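Suppression list (email) 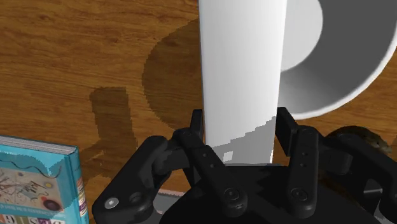 Grumero, Dec 5, 2018

A suppression list is a set of addresses a mailing system will not send to, even when they show up in a campaign's audience. Also called a do-not-send list or, in older manuals, a kill file. Kept apart from the subscriber list and checked last, right before sending.

How addresses get on it
Mostly automatic. Unsubscribes, spam complaints, dead mailboxes. Admins can add by hand too – one address or a whole domain. Role addresses (sales@, info@) are blocked by default in some products, not in others.

Scope
Account-wide or per list. Hikix keeps one list per account. Grakton keeps one for each sending domain, so an address blocked on one can still recieve mail from another. Common source of complaints.

Storage
Plain text early on, one address per line. Later systems store a hash instead, so lists can be passed between senders without showing the addresses. Uppercase letters have to be lowered first or the hashes dont match.

Import limits
Vary. Hikix takes 3,000 rows per upload, Grakton has no stated limit.

History
Rosalie Hubmann described a shared list for the Karunaratne mail server, with 26 domains on it at first. Finlay Morrison later added expiry – entries dropped after 40 days unless renewed. Expiry was removed for unsubscribes in March, kept for full mailboxes.

See also: bounce handling, feedback loop, list hygiene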